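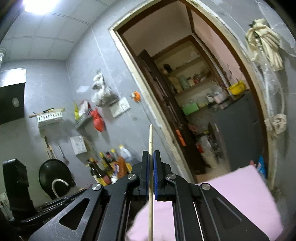
Course notes, part 4: Comparing finger pads for a hand-held parallel gripper
Prepared by Meenakshi Ramasamy for the practical group

Before you come to the practical
Please read sections 1 to 3 before the session on Saturday. Section 4 is the procedure and you can read it at the bench. Section 5 you need only when you write the report.

1. What we compare

In part 3 we used the same gripper and changed the camera. Now the camera stays fixed on its bracket and we change only the pads. There are three sets in the box:

Kamath pads: ribbed, the softest of the three.
Jonora pads: flat, medium hardness, with a thin fabric backing.
Stuline pads: ribbed, hard, with narrow grooves.

All three sets have the same mounting holes, so you can exchange them with the small hex key. Please do not mix a left pad of one set with a right pad of another. One group did this last July and their results could not be used, although their report was otherwise very good.

The question of this practical is simple to say: which pads hold a thin object so that it does not turn? We do not ask which pads are strongest. All three can carry much more than the objects we give them.

2. Why thin objects are difficult

Most of the examples in part 3 were boxes and cups. With a box, the flat side of the box lies on the whole pad, and the contact area is large. If you push the top of the box to the left, the contact area resists this turning over its full width.

A chopstick is a different case. When it stands upright between two parallel pads, the contact on each side is a narrow strip, as long as the pad is high. The stick can move in three ways that interest us:

a) It slides along its own length. The friction along the strip must resist this.

b) It tilts in the plane of the pads, so that the upper end goes toward the front or the back of the fingers. The two strips resist this only with friction, and here the height of the pads is important. A strip of double length gives a much better resistance to tilting, even if the closing force is the same.

c) It rolls around its own axis. For a round stick this costs very little force, and a soft pad helps because the stick sinks a little into the surface and the strip becomes wider.

A fourth movement, tilting toward the left or the right finger, is mostly blocked by the fingers themselves if they close parallel. If you see this movement, check first the screws at the pivot joints of the linkage. A loose joint gives the finger some play, and students often write "bad pads" in the report when the true cause is a loose joint.

The ribs make the situation more complicated. If the ribs cross the stick, the contact is broken into many short pieces, with higher pressure on each piece. If the ribs run along the stick, it may rest in a groove between two ribs, and then it is held well against tilting but may jump to the next groove when you push it. Both behaviors can be useful. Write down the direction of the ribs in every test, because it is not possible to see it later from the numbers.

3. The closing force

On the hand-held tool you close the fingers with the trigger, and there is no motor which limits the force. This is a weak point of the method and we must be open about it. A person who is tired after an hour presses in a different way than at the beginning.

For this reason we use the spring stop from Wanitside, which goes behind the trigger. With the stop in place, you pull until you feel the step, and you hold there. It does not give a perfect force, but it gives nearly the same force to everybody in the group. If your trigger has no clear step, the stop is put in backwards.

Do not compare your results with those of the motor gripper from part 2. The motor gripper closes more slowly and the force rises during the first moment of contact, so the soft pads have time to take the shape of the object. With the hand tool the contact is made almost at once.

4. Procedure

4.1 Preparation

Clean the pads with a dry cloth, then with a cloth and a little alcohol, and wait until they are dry. Kitchen grease is the most common reason for strange results in this practical. You cannot see it on the pads, but you can feel it with a finger.

Take one stick from the bag and keep it for all three sets. Mark it with a pencil at 70 mm from the thick end. The mark must be at the upper edge of the pads when you grip.

Check the camera picture. Both finger tips and the top of the stick must be visible with the gripper closed. The lens is very wide, so straight lines near the border will look curved. This is normal. Measure angles only close to the middle of the picture, and correct the distortion first with the script from part 3.

4.2 Test A, holding still

Grip the stick at the mark and pull the trigger to the step. Hold the tool in front of you for 30 seconds without moving your feet. Then read the angle of the stick against the fingers at the beginning and at the end. Repeat until you have 25 valid grips for each pad set.

A grip is valid if both fingers touched the stick at the same time. If one finger arrived first and pushed the stick over, do not keep the grip, but write it in the margin. A group with many such cases has probably a problem with the linkage and not with the pads.

4.3 Test B, walking

Same grip, but now you walk from the sink to the door and back with a normal step. Please do not walk specially carefully – we want the shaking. Keep the camera running during the whole walk and save the video under the name of the pad set and the number of the grip.

4.4 Test C, touching an edge

Bring the upper end of the stick slowly against the edge of a shelf until it touches, then push a little more, and go back. Look whether the stick returns, stays tilted, or slides. Three words are enough for the table: returned, tilted, slid.

This test comes closest to real work. A robot which stirs in a pan or reaches between bottles will touch things all the time, and a tool that has turned in the hand without the controller noticing it is a common cause of failure. In the automatic version of the task, the controller assumes that the tip of the tool is where it was at the moment of gripping.

4.5 Changing the pads

Open the fingers fully and lock them. Take out the screws of one side only, change that pad, and then do the other side. Tighten by hand until the pad does not move, and then a quarter turn more. The thread is in soft metal and it has been repaired before.

5. The report

Give one table for each test, with the pad set, rib direction, stick, person holding the tool, and result. If two persons shared the work, show their results separately first. In some years the difference between two persons was larger than the difference between two pad sets, and then the honest answer is that the test could not decide.

For the angles in test A, give the median and the largest value. The mean alone hides the few bad grips, and these are what a user will remember.

In the discussion, please answer the following:

Which of the three movements from section 2 did you see most often, and with which pads?
Did the order of the pad sets have an influence?
Would you choose the same pads for a spoon with a flat handle? Give a reason from the contact area, and not only from your feeling.
What would you change in the spring stop?

The report should have not more than 700 words without the tables. Figures are welcome if they have axis labels with units. Videos should stay in the shared folder and not be attached to the mail.

6. Notes from earlier groups

The soft pads become shiny after long use. If yours look shiny compared with the spare set, use the spare set and tell me.

Disposable sticks are not all the same thickness, even from one packet. Some are square at one end and round at the other, and a square end gives a flat contact and much better results. Choose a stick that is round where you grip it – or test both ends and report them as two different objects.

If the video has a gap in the middle of a walk, the cable to the recorder is loose. Push it in until it clicks and repeat the walk from the sink.

Part 5 continues with the same pads on the arm. Keep your tables, you will need the values of test C there.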